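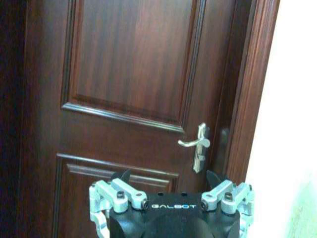 A success rate is a fraction, and most arguments in household robotics are really arguments about the bottom half of it. The top half looks after itself: the job got done, somebody cheered, add one. The bottom half is a swamp. Does a run count if the robot was stopped before it touched anything? Does it count twice if the robot had two goes at the same handle? A wrist camera that has a lever handle in view, with two open fingertips lower down against the dark door, has recorded something, but whether it has recorded an attempt depends on a rule that ought to have been written down before the work began. In this chapter we write the rule down.

The running case is the Drilcombe bathroom study, which we shall use because its logs are complete and its early conclusions were wrong in instructive ways. The study put 1,413 runs through a set of 12 bathroom tasks. The first report gave a single figure for the lot, to one decimal place, and it was a very handsome figure. It also changed by a third when a second reader worked it out from the same logs. Both readers could add up. They disagreed on when a run starts.

Bathrooms are good at provoking this sort of trouble. From head height, one view may take in a panelled door, a curved glass enclosure with metal edging and a long white curtain hanging down in front of part of the glass. A person sorts this out while thinking about breakfast. A planner may spend several seconds deciding what is reachable, and those seconds have to be charged to somebody's account.

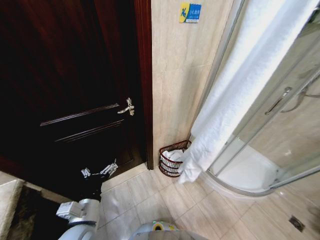 8.1 The Kiletti split

The Kiletti split divides every run into stages, each with its own start condition, and reports a rate for each stage given that the one before it was passed. The 1,413 Drilcombe runs produced 2,951 scored stages this way. Nothing was measured again. The old logs were simply read with a stricter ruler, by people who had by then learnt to dislike one another's handwriting.

Three conditions apply.

A stage starts when the robot is first free to move under its own control. Time spent thinking is included.

A stage ends when its goal is met, when the time limit runs out, or when a person steps in. Stepping in "only to help a bit" is stepping in.

A second try within the limit belongs to the same stage. It is recorded as a retry and gets no fresh line in the table.

The third condition caused the most grumbling, chiefly among those whose systems retried a great deal. 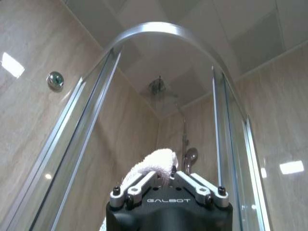 Eter Gashaw

Cloth deserves a word before we reach the worked tables. With a bunched white towel held in the gripper, the wrist camera may find the towel lying across part of whatever is behind it, a hand shower for instance, and the glass adds bright reflections of its own. The grasp stage can be scored a pass while the next stage begins half blind. A single overall rate hides this completely. Under the split it shows up as a dip in the stage after the grasp, and the reader at least knows which drawer to look in.

Before going on, take a log from your own work and mark where you think each stage begins. Ask a colleague to do the same on a clean copy. Keep both copies for section 8.3, where we put a number on the disagreement.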